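Why did the robot squash the pot?

Robots make mistakes. When one does, the people who build it have to find out why before they switch it on again. This is how they did it with a robot arm called Trakport.

What the robot was meant to do

Trakport is a robot arm made by a company named Grulier. It works in a test kitchen in Skesley, where it is learning jobs that people do at home. One of those jobs is getting a rice cooker ready. The robot has to open the lid, lift out the inner pot, set it down on the table, and later put it back.

You can do this without thinking. Your fingers tell you when you have hold of the pot and when it touches the table. A robot arm has no feeling in its fingers unless someone gives it a sensor. Trakport has a force sensor in its wrist, made by Magnusson. It measures how hard the arm is pushing or pulling.

What went wrong

The team ran the job again and again. For 134 tries in a row, nothing bad happened. On the next try, the arm lowered the pot back into the cooker, but the pot was a little crooked and got stuck on the rim.

The robot should have stopped right there. It has a rule: if you push harder than 20 newtons, stop and wait. (A newton is a unit for measuring force. Holding up a small apple takes one newton.) Instead the arm kept pushing. By the time a person hit the red emergency button, the force had reached 485 newtons. The pot was bent and the cooker had a crack down one side. No one was hurt, because people have to stay behind a yellow line while the arm is moving.

Finding the fault

The team did not turn the robot back on to see if it would happen again. They unplugged it first. Then they read the log, a kind of diary the robot writes about itself.

The log said the force was zero the whole time, even while the pot was bending. The 485 came from a separate scale under the table. So the wrist sensor was not telling the robot anything. The cable from the sensor had rubbed against a metal edge every time the arm turned, and a wire inside had snapped.

There was a second problem, and this one was in the program. When the signal from the sensor disappeared, the program filled in a zero. Zero means "no force," so the robot thought everything was fine and pushed a bit more.

Fixing it

The new cable runs through a soft sleeve, away from the metal edge. Someone checks it every 96 hours of work. The program was changed too. If the signal goes missing now, the robot treats that as a fault and stops at once – even if it is only missing for a moment.

Then the team tested the fix on purpose. They pulled the plug on the sensor while the arm was moving slowly with nothing in its grip. It stopped. They did that many more times before letting it near a pot again.

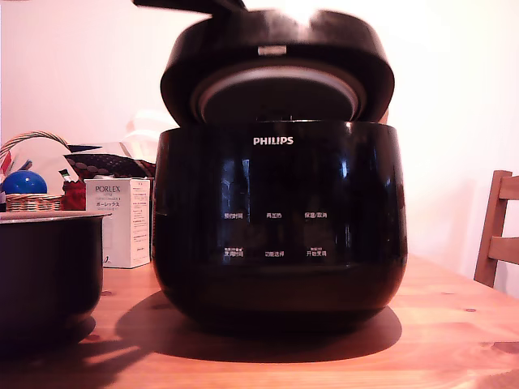

The arm now moves at half its old speed for this job, and it will stay that way until the tests end in March.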